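About Clatton

Clatton tests robot arms for small manufacturers and for firms that build kitchen and catering equipment. We are based in Drotby, in a unit behind the old dairy, and there are 5 of us. Fung-ping Lui started the company and still runs the bench work. Tsung-han Cheung looks after software and safety, and signs off every change to a test before it is run.

What we do

Customers send us a task and we find out how an arm fails at it. Most of the tasks are simple ones: pick up a bowl, move it to another place, put it down. We repeat the task many times, change one thing, and repeat it again. The customer gets a written report, the logs and the recordings, including the runs that went badly.

We don't sell arms and we take no commission from anyone who does.

The October fault

New customers often ask about the fault we had in October, so we have set it out on this page.

We were running a bowl-moving task for Azimi, who were planning a tray-loading station. The arm was using Nulance, our own motion software. During an evening run the fingers came down too close to a bowl, touched the outside of the rim and kept pushing. The software should have stopped the arm as soon as the force went over the limit. It did not stop until the bowl had been pushed off the table, where it broke on the floor. The operator pressed the stop button and the arm was isolated at the wall.

No one was hurt. The operator was standing outside the marked line on the floor, as our rules require. We still treated it as a safety matter, because the same fault with a hand in place of a bowl would have been serious.

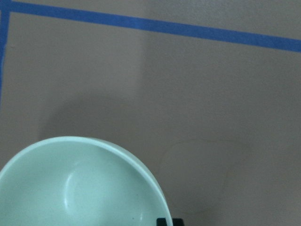 Fingertips beside the rim of a bowl, from the wrist camera.

There were 2 causes. The first was a delay in the force reading. A logging task added the week before was holding it up, and at worst the value reaching the stop check was 300 milliseconds old. The second was position. The table covering had been changed and the arm had not been set up again afterwards, so its idea of where the table was no longer matched the table.

Either one alone would probably have been caught. The delay had been in the logs for several days and we had not looked at it. That was our mistake, and we told Azimi so the next morning.

What we changed

The force check now runs separately from logging and nothing else can hold it up. If a reading is late, the arm stops and has to be restarted by a person.

The arm is set up again whenever the covering, the tape or a camera is moved, even slightly. The tape grid is checked against the camera view at the start of each session, and the check is written in the bench book.

Bowls start well inside the grid unless the customer has asked for tests near the edge. For those tests we fit a padded rail.

Speed near the table was cut for all work with Nulance. It went back up only after 3 full days of runs without a late reading. 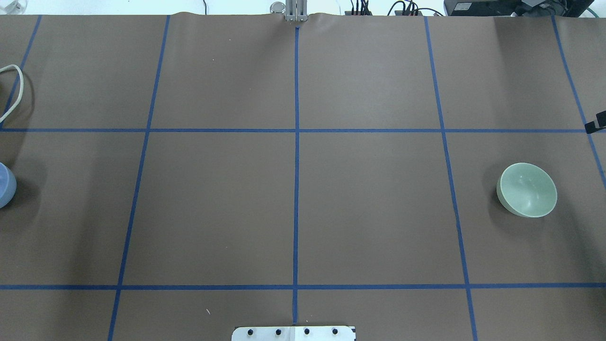 The bench with its paper covering and blue tape grid.

We repeated the Azimi runs at our own cost. The final report included the fault, the logs from that evening and the results before and after the changes. Azimi have kept us on for the next stage of the station.

Reporting a problem

If you use Nulance and see a late stop, a missed stop or a movement you did not ask for, switch the arm off and tell us before running it again. Keep the log file if you can. Tsung-han reads every report and will reply the same working day. Reports from people who are not customers are welcome too.

Visiting

Visitors can watch a test by arrangement. Please come to the side door and sign in. Closed shoes are needed in the test area, and long hair should be tied back. Parking is in the yard, on the left past the gate.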